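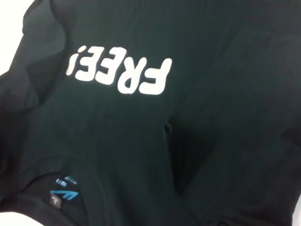 Home News Workshops Library Join us

In praise of black

Print this page | E-mail this page

26 September 2026

I've been meaning to write about black for ages, and with the autumn dye day coming up at Trestwood I finally have an excuse. It's the colour most of us wear most and think about least! Everyone has a drawer of it. Everyone also has that one favourite top which has gone a sad sort of brown at the shoulders, and keeps it for decorating.

The wonderful thing about black is that it hardly ever is. Most black cloth is a very deep something else: a blue, a red-brown, a green. Before there were ready-made dyes, people built it up in layers. They might start with a bath of indigo and put a yellow or a red over the top, or use oak galls with iron, as you would for ink. Galls and iron give a beautiful soft black on wool, but the iron can be hard on the fibres, and that's why the black parts of old embroideries have so often crumbled away while the pinks and creams beside them are still perfectly sound. I find that both sad and fascinating. You can stand in front of an old sampler and see a row of little needle holes where a bird's eye or a letter used to be.

Logwood changed things, and if you've never used it you are in for a treat. The chips go into the pot looking like nothing much and the water turns a red-purple, and then with a pinch of iron the whole thing drops down into darkness. We did a pot of it in February, in the yard behind the Jallwood rooms, with the wind blowing steam in all our faces, and I came home with purple cuffs and two skeins of the best charcoal I've ever made (I was after black, but I'll take it).

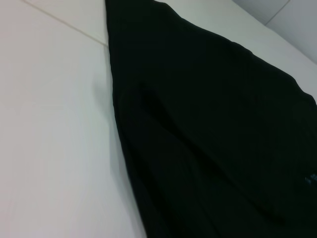

Matching one black to another is where the fun really starts. If you've ever sewn a patch on a pair of black trousers and found that it stuck out like a sore thumb the moment you went outdoors, you'll know what I mean. Shop lighting hides everything. Put the cloth on something plain and white, with no other colours near it, and look at it from a step or two away. The long piece in the photo looks black and nothing else at a glance, but keep looking and there's a faint touch of green in it, so I'd be trying it with a thread that leans the same way before I reached for the blue-blacks. Do the same with your thread: unwind a good length and lay it across the cloth, as thread on the reel always looks darker than a single strand.

Texture plays its part too. A matt cotton knit and a shiny lining can come out of the same bath and look like strangers. Velvet is the deepest of the lot, with all that pile for the light to get lost in. Ribbing looks darker in the grooves and paler along the top, and so a worn cuff often seems more faded than it is.

Now for keeping it. My own habits are very ordinary. I turn things inside out, fasten the zips, and wash blacks with other blacks at 40 degrees or cooler, with a liquid soap so there's no powder left in the seams. A half-empty machine rubs less than you'd think and a crammed one rubs a great deal. I dry on a rack in the shade. A sunny line is lovely for sheets but murder on a black T-shirt, and the fading always comes in a stripe just where the fold was.

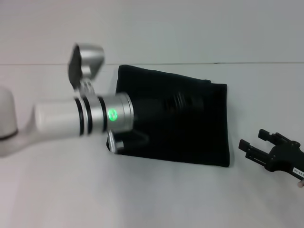 Folding matters for the same reason. Anything dark that sits for months on an open shelf by a window will fade along its outer edge, so I turn the pile round when I remember, and refold along a different line at the change of season. Wool goes in an old pillowcase with some cedar.

When all that fails, dye it again! Cotton, linen and viscose will take a fresh black very happily. Polyester mostly won't, and remember that most shop-bought clothes are sewn with polyester thread, so you may finish with pale stitching all over a lovely dark shirt. I rather like it. White printed lettering usually stays pale as well, though some of it picks up a greyish stain, so test a corner if you're fond of it.

For the dye day, please bring things clean and damp, weighed when dry, with the weight written on a label and pinned on. Half the pots will be logwood and the other half Dumlao black, the powder we used for the Mestance banners, which has kept its depth brilliantly through some dreadful weather. Old clothes for you, please, and gloves if you have a pair that fits. Ours are all enormous.

Print this page | E-mail this page

Back to News Next item Top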